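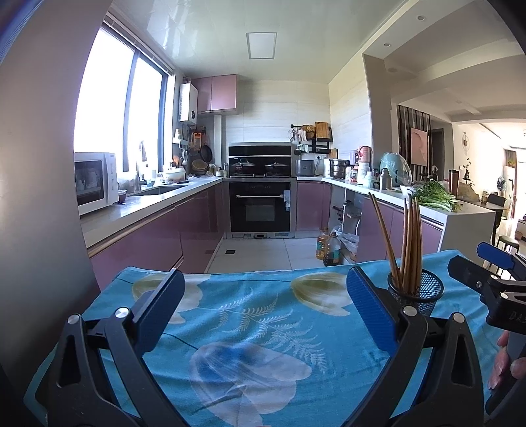
Chopsticks in the mesh cup, table otherwise clear in front of the grippers.

Print this ticket | E-mail this ticket
Search tickets... Go
Shares 5 Comments 2

Ticket 4000: Chopstick put-away fails on patterned cloth
Product: Dekum task planner
Site: Gerninness
Status: Open
Opened: May

Fault as reported: The Dekum arm is asked to clear chopsticks from a kitchen table and stand them in a mesh cup. It manages spoons and ladles. With chopsticks it stops in mid-task, or reports the table clear with sticks still lying on it. The customer asks whether the job is within what the machine can do at present, and wants a yes or no before ordering for the Turnadton site.
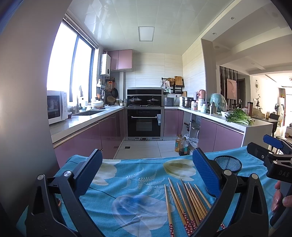

Szénási Service Desk

09:20. Logs received, 152 attempts. Failures sorted into two groups: wrong grasp and wrong count. Wrong grasp is the larger.

09:45. Wrong count. Where sticks lie side by side, the planner reads neighbours as one object. It lifts one, marks the group as done and moves on. Raised the camera resolution. No change. Lowered the merge threshold. Count now correct on plain cloth. On floral cloth it adds objects that do not exist, mostly along the pale fern shapes in the print.

10:30. Asked the customer to repeat on a plain cloth. Customer declined: the table at home has a cloth on it and the machine is meant to work there. Accepted. Plain cloth is not to be offered as a workaround.
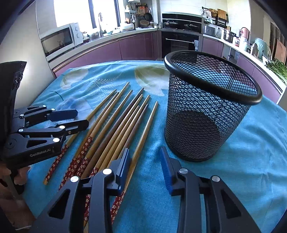 Sticks fanned on the cloth, mesh holder empty.

11:15. Wrong grasp. The arm closes at the midpoint of the stick. With tapered sticks the midpoint of the outline is not the balance point, and the stick swings as it leaves the table. Moved the grasp point towards the thick end. Swing reduced. The pads now touch the next stick in the pile on some attempts, and both come up.

11:50. Tried separating the pile first with a sideways push. Works on the bench. On cloth the fabric rucks up and the sticks travel with it. Push disabled again.

13:10. Compared with hand-held grippers on the same job. A person using jaws of this type can turn the stick upright before going to the cup. Dekum has no step for this. It carries the stick flat and tips it at the rim, where it catches on the mesh. Requested a reorient step from development.
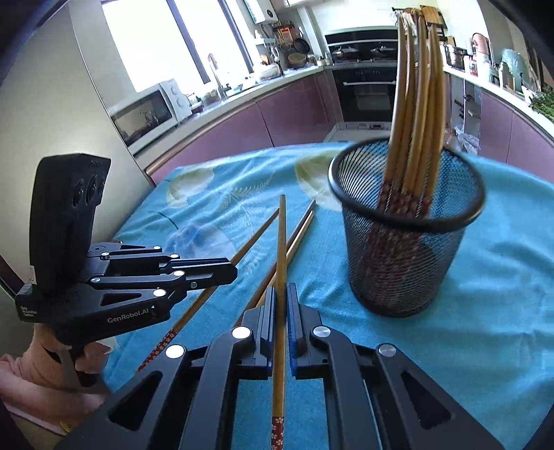 Stick upright in the jaws, decorated end down. Cup to the right.

14:25. Development reply: reorient step exists for bottles, not for thin objects. No date given.

14:40. Answer sent to customer: no for chopsticks in a pile on patterned cloth, with the current release. Single sticks, spread apart, may be attempted with the new grasp point and someone standing by. Ladles and spoons unaffected.

Settings left on the unit: merge threshold back to default, grasp point moved, push off.

Ticket stays open pending the reorient step. Turnadton order on hold at the customer's request.

Print this ticket | E-mail this ticket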